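O estojo azul e a mesa redonda

Comecei a escrever este texto em outubro, com a intenção de arrumar somente a mesa.

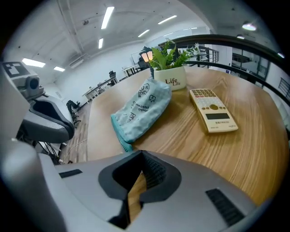 O que fica em cima

Decidi que na mesa ficam 3 coisas: o estojo azul-claro, com os desenhos em azul-escuro, a calculadora científica bege e a planta no vaso onde está escrito "Life". As folhas são de um verde muito vivo e há umas florzinhas brancas de que eu gosto bastante. O nome da planta ainda não sei. Comprei-a na Hurkwood, e a etiqueta perdeu-se no caminho para casa.

O estojo é de tecido e amassa com facilidade, mas isto não me incomoda. Nele guardo os lápis Matsuda e uma borracha pequena. As canetas que já não escrevem foram para o lixo, com alguma pena minha.

O que saiu da mesa

Os papéis foram para uma caixa no armário. Encontrei ali um bloco de 200 folhas quase novo, que eu procurava desde o verão, e vou usá-lo para os exercícios de português.

A madeira tem veios muito bonitos, em ondas, e antes eu quase não os via. Para a limpar uso um pano macio e pouca água. Ainda me falta arrumar a gaveta do corredor, e para esta preciso de uma tarde inteira.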